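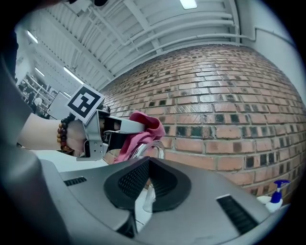 **Notebook entry, February, 9:40 a.m.**
**Subject:** Madder dye trials on wool, Flitby stock

The purpose of this session was to determine whether a longer alum soak improves the depth of red obtained from the Moya madder root. Two skeins of Flitby wool, 100 grams each, were prepared according to the standard procedure.

Skein A was soaked in alum for 60 minutes. Skein B was left in the same solution overnight. Both were rinsed twice and placed in separate dye baths. The scale recorded 446 grams of chopped root for the full batch, divided equally between the baths. 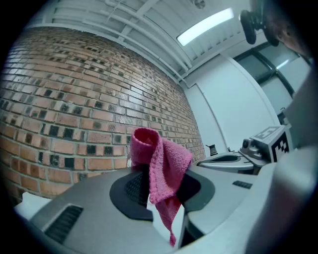 Notebook vol. 3, p. 878

Skein B produced the deeper color, a brick red with little orange. Skein A was paler and showed uneven patches near the ties -- these had been fastened too tightly and should be loosened before the next trial.

Florencio Soler has requested that the Zullier root be tested under identical conditions. The order has been placed, but no delivery date has been given.

Remaining items:

- Label both skeins and file a sample of each.
- Repeat Skein A with looser ties.
- Check the pH of the tap water -- last reading not recorded.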